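Paid Testers Wanted: Washam Arm Kit, Home and Small Office Use

Dunell is looking for testers for the Washam, a tabletop robot arm kit with a two-finger gripper and a small wrist camera. The kit goes on sale next year. Before that we want it used by people who did not build it, on their own counters and desks, with their own dishes.

We have 20 places. The test runs for five weeks starting in August. Testers work on their own schedule and need to put in 10 hours a week.

What you would do

You will receive the arm, the clamp base, a power supply and a laptop with the software already loaded. Setup takes one evening for most people. After that you guide the arm through short kitchen tasks with the hand controller: picking up a mug by its handle, moving a mug away from a bottle, setting mugs in a row, clearing a tray. Each try is saved as one run. We ask every tester for 1000 runs by the end of the five weeks. Failed runs count the same as good ones, so please don't delete them.

You will also fill in a short form at the end of each session. We want to know what slipped, what you had to do twice, and which parts of the manual you gave up on. Spelling does not matter.

Mugs are the main subject this time. Testers work with several at once, in different colors, with the handles turned different ways and drink bottles standing close behind them. When the wrist moves fast the camera view smears, and a handle can lose its shape completely. Part of the job is learning when to slow down.
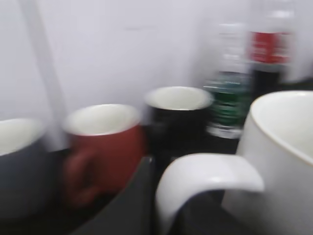 Fiorella Grasso wrote to us after the spring round that the first week was dull and the second was better, once she stopped steering by the wrist view and watched the arm itself. She also said the hand controller was too stiff for small hands and that she would have liked a softer trigger. The new controller has one.

Who can apply

You must be 18 or older and have a table or counter that can stay set up for the full test. The clamp fits tops up to two inches thick. You need a steady internet connection for uploads, which can run overnight. No experience with robots or programming is needed. People who work for a company that sells robot arms can't take part.

Left-handed testers are especially welcome, as we had only one in the spring.

Pay and equipment

Pay is $20 an hour, sent every two weeks. Shipping both ways is covered. The kit remains the property of Dunell and goes back in the original box, so keep the foam. You are not charged for normal wear or for broken gripper pads. We do not replace mugs, so use ones you can spare.

How to apply

Send us your name, your city, the size of your table and a few lines on what you normally use it for. Put "Washam test" in the subject line. Phone calls with selected applicants last 20 minutes and are held between 5 and 8 p.m.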